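Thursday talk, Dernau — my notes, 16 mins max, DON'T run over

Start: who here has tried to teach an arm to pick things up? Hands. Wait for it.

Problem first. Skovaveck set, 200 picks, all tidy, all in the middle of the bin. Model learnt the middle of the bin. Useless in corners.

So — second go. 50 picks a morning, reshuffle after every 3. Tip the bin out, pour it back, leave it how it lands. No neatening!! (Say this twice.)

Failed picks: keep them. Label them. We threw ours away at Plikness and had to do the lot agian.

Objects — mix it up. Blocks, tubes, soft things, see-through things. Clear plastic is the nasty one, depth goes to mush. Mention Rweyemamu trials here if time, skip if not.
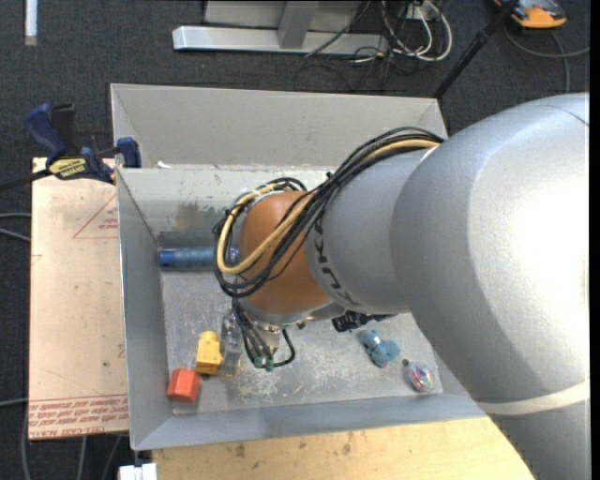 Corners again. Arm has to come in at a slant or it hits the wall, and the person driving does that without thinking, so the examples carry it for free. Cables — watch the slack when the wrist turns, we lost a whole morning to a snag.

Clamp things down. Bin creeps otherwise and your labels are off by teh afternoon.

Then questions. Somebody will ask about simulation — short answer, we use both, see me at the break.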